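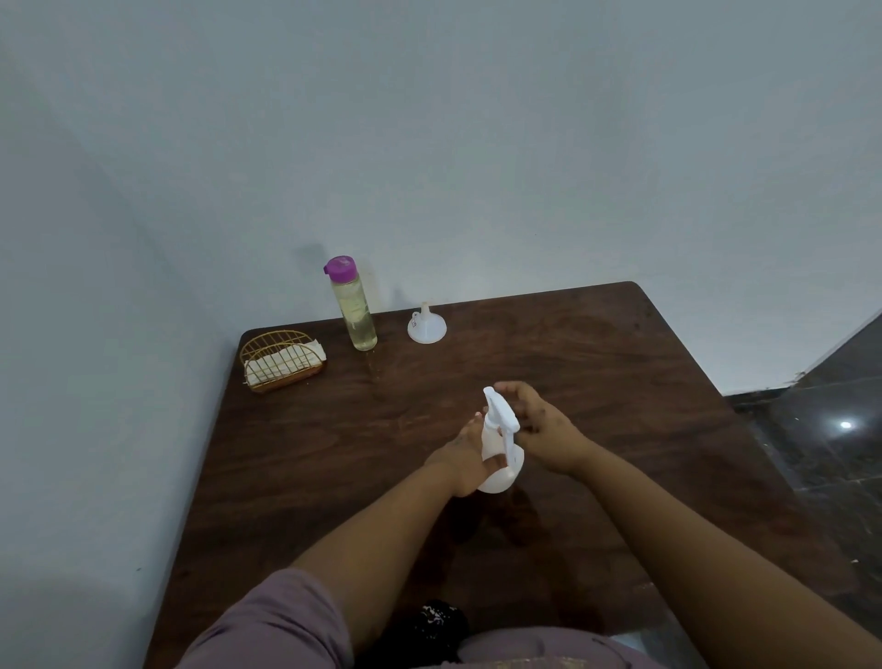
Clusholm Rhododendron Society
Shared Glasshouse and Potting Shed: Members' Inspection Checklist
Inspection completed by Oksana Moroz, February

Scope
The inspection covers the Flidar glasshouse, the potting shed, the chemical cupboard and the paths between them. The propagation tunnel at Corkia is inspected separately and has its own form. Items are marked Satisfactory, Attention or Fail. An item marked Fail must be put right before members next use that part of the site.

1. Access and paths
1.1 Main gate opens fully and latches: Satisfactory
1.2 Paths free of moss and ice: Attention
Comment: Moss has returned on the north side of the glasshouse, between the water butts and the door. It was scraped in the autumn but not treated. Grit bin is full.
1.3 Handrail on shed steps secure: Satisfactory
1.4 Outside lamp working: Fail
Comment: Lamp did not come on at 5.30 pm. Evening potting sessions are suspended until it is repaired.

2. Glasshouse structure
2.1 Roof panes sound and fully seated: Attention
Comment: One slipped pane above the seedling bench, held by a single clip. The bench beneath has been roped off. Members are asked not to move the rope to reach their trays.
2.2 Vents open and close by hand: Satisfactory
2.3 Staging level and stable: Attention
Comment: The 6 staging units were each tested under load. The unit nearest the door rocks and should carry empty pots only.
2.4 Gutters clear: Satisfactory

3. Electrical and heating
3.1 Sockets covered and undamaged: Satisfactory
3.2 Residual current device trips on test: Satisfactory
3.3 Fan heater clear of fleece and plant material: Fail
Comment: Frost fleece had been hung over the rail directly above the heater. Removed during the inspection. The same point was raised last winter, and a sign is to be fixed to the rail.
3.4 Heater hours recorded: Satisfactory
Comment: Meter reads 3,196. The previous inspection recorded 2,978.

4. Chemicals and feeds
4.1 Cupboard locked: Satisfactory
4.2 Every container labelled with its contents: Attention
Comment: Two tubs of slow-release feed have lost their labels. They have been set aside and are not to be used until the supplying member has confirmed what they are.
4.3 No product held past its approved use date: Satisfactory
4.4 Gloves and eye protection present: Attention
Comment: Gloves present in all sizes. One pair of goggles is badly scratched and should be replaced.
4.5 Rooting powder stored dry: Satisfactory

5. Tools and lifting
5.1 Grafting knives sheathed and returned to rack: Satisfactory
5.2 Sack truck tyres and axle sound: Satisfactory
5.3 Heavy containers moved by two people: Not observed

6. Water
6.1 Butts lidded: Satisfactory
6.2 Tank capacity marked (500 litres): Satisfactory
6.3 Hose reel returned after use: Attention
Comment: Hose found across the doorway on arrival.

7. Plant health
7.1 Quarantine bench separate from main collection: Satisfactory
7.2 New arrivals dated and named: Attention
Comment: The plants received from the Sydorenko collection are named but carry no arrival date. They remain in quarantine - members wishing to take cuttings must wait until the bench is released.
7.3 Diseased material bagged and removed: Satisfactory

Action required
Outside lamp (1.4): electrician to be booked.
Heater rail (3.3): sign to be fixed before the heater is next used overnight.
Roof pane (2.1): to be reseated from outside with a second person footing the ladder.

The completed form is kept in the blue folder inside the shed door. Members who notice a new fault should enter it on the back of the form, with their initials, and tell the duty member the same day.

Signed: O. Moroz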